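Small Bright Things: the Desk Gallery
Posted by Leonie Fuchs, 8 September 2025

I love a desk with a bit of colour on it! Regular visitors will know this already, as I've been going on about it since the kitchen shelf gallery (and the button tin gallery, and the one with all the egg cups). This time it's the turn of the things that live on tables: lamps, pens, little toys, blocks, the odds and ends you pick up and fiddle with when you ought to be answering a letter.

My own desk in Lumbridge is a narrow thing under a north window and it has never once been tidy. I get very envious of a really big tabletop. You can spread out on one. A lamp can stand where it likes, a pen pot gets some elbow room, and a small toy looks like it has gone for a walk instead of being squashed up against the stapler. Mogens Briem and I have been swapping desk pictures for a good while now, and we nearly always end up talking about the same thing, which colours you notice first. He goes straight for blue, every time. I'm hopeless with pink. 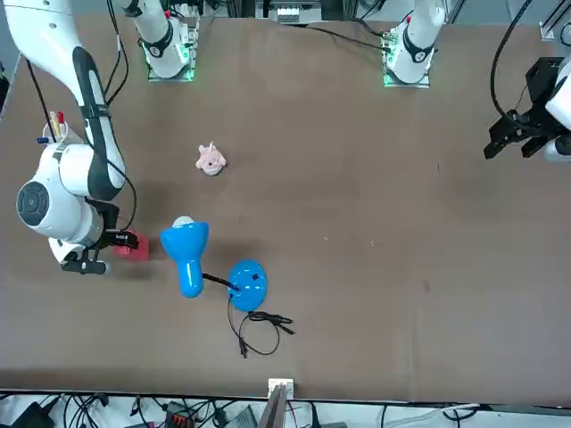 Blue desk lamp, little pink plush, and two pens in a white cup, one with a red cap and one with a yellow. The block is in the gripper.

I could look at that lamp all day. Blue is such a good colour for a desk lamp, cheerful without shouting, and it goes with wood, paint, paper, the lot. I've had three over the years and the best of them came from a closing-down sale at Kubiak, the old stationer's on the corner, where everything left in the window went for next to nothing. It had a dent in the shade and I was thrilled with it. It still works, though the switch needs a firm thumb.

And the pens! I'm a great believer in the coloured cap. At home I keep red for crossings-out and yellow for birthdays on the calendar (you can hardly read it by evening, but it looks so sunny that I carry on regardless). A plain white cup is the nicest home for them. I've tried patterned mugs, a jam jar, a tin with a ship on it, and the plain white one always wins, because the caps get to do the showing off. Mogens uses a flowerpot, with the hole at the bottom stopped up with candle wax, and is very proud of it.

As for soft toys on desks, I'm all for them. Mine is a felt hedgehog that my niece made, 7 years old now and going thin on one side. Small is best, I think. Anything bigger than a teapot starts to take over, and then you're working round it and apologising to it.

Then there are blocks, and I could do a whole gallery of blocks! I had a wonderful bag of them as a child, all sorts of shapes, from a Trastari set that had belonged to my cousins first. Every block had its own knocks and scratches by the time it got to us. I still turn them over when I see them at fairs, to look for the side with the best colour. The light does such lovely things to them too. One face comes out bright, the next one along goes quiet and deep, and the edge between them looks as if it had been ruled with a pencil. 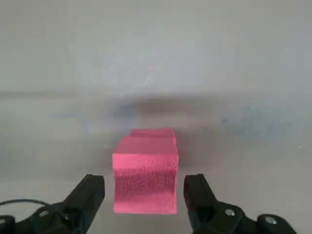
Pink on pale grey, close up. The darker band has a fine, grainy speckle running through it.

How good is that pink? Pale grey has to be the kindest background there is for it. I painted my bathroom cabinet in almost exactly that pairing last spring and I'm still pleased every morning when I reach for my toothbrush. I also like the lighter line down the right-hand side, very thin, which you might miss if you were scrolling quickly. Do go back for it.

If all this has put you in the mood, the Lodotport toy and bric-a-brac fair is on again later this month, and it's a marvellous place for small bright things. Get there early for the boxes under the tables. Last time I came home with a green pencil sharpener, 4 cotton reels and a tiny orange bus with no wheels, and spent the whole evening moving them about on the windowsill.

Send me your desks, please! Messy ones are very welcome, and so are lamps of any colour. The next gallery will be biscuit tins, and Mogens has already sent me one with a heron on the lid.

Leonie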